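Unit 3: Sorting and Checking Garments Before Washing

Course: Domestic Services, Foundation Level
Unit tutor: Lautaro Palma
Practical sessions: Maximiliano Troncoso, Espinoza building

3.1 Scope of the unit

This unit deals with the handling of clothing between the moment it is taken off and the moment it enters the machine. Washing programmes and detergents are treated in Unit 4. Students are expected to have read the Elutow workbook as far as the section on fibre labels before attending the February practical.

3.2 The basket

A household basket should be light enough to carry when full and open enough to let air reach the contents. Perforated plastic meets both needs and may be wiped clean. Wicker is acceptable if lined, as loose ends catch on knitwear. The basket is placed on the floor within easy reach, clear of the walkway; a position close to a chair is convenient, although the chair must not be used as a second pile.

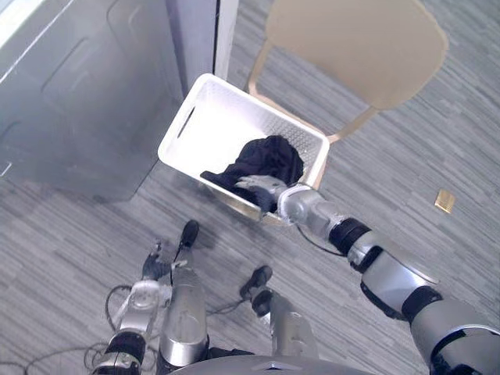 Dark garments are kept together from the outset. Navy and black may share a load in most cases, but a new garment in either colour should be washed alone the first time. Items are put in without being pressed down. Damp articles are never left in the basket overnight -- they are hung up first and added later.

3.3 Checking each garment

Every garment is taken out singly and checked before it is assigned to a load. The order below is the one used in the practical assessment.

1. Read the care label. Where the label is missing or illegible, the garment is set aside and treated as delicate.

2. Empty all pockets, including inside pockets. Paper, wrappers and coins are placed in the dish provided.

3. Examine seams, ribbing and fastenings. Open seams are mended before washing. Zips are closed to the top, and hooks are fastened so that they do not snag other articles.

4. Spread the garment on a smooth, clean surface and look for stains. On dark cloth these are easily missed under ceiling light, and the fabric should be turned towards a window where possible. Traces of adhesive (Bostik and similar) must be noted on the sheet and left untreated until the tutor has seen them.

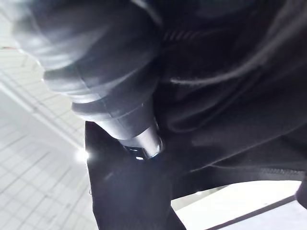 5. Turn dark garments inside out and return them to the basket. Quilted or padded articles are kept apart, as they need more room in the drum.

3.4 Assessment

Each student sorts one mixed basket and completes the Pravel record sheet. The written part consists of 2 short answers on care labels and one on the treatment of dark fabrics. Sheets are handed to Mr Troncoso at the end of the session; late sheets are accepted only by arrangement with the unit tutor.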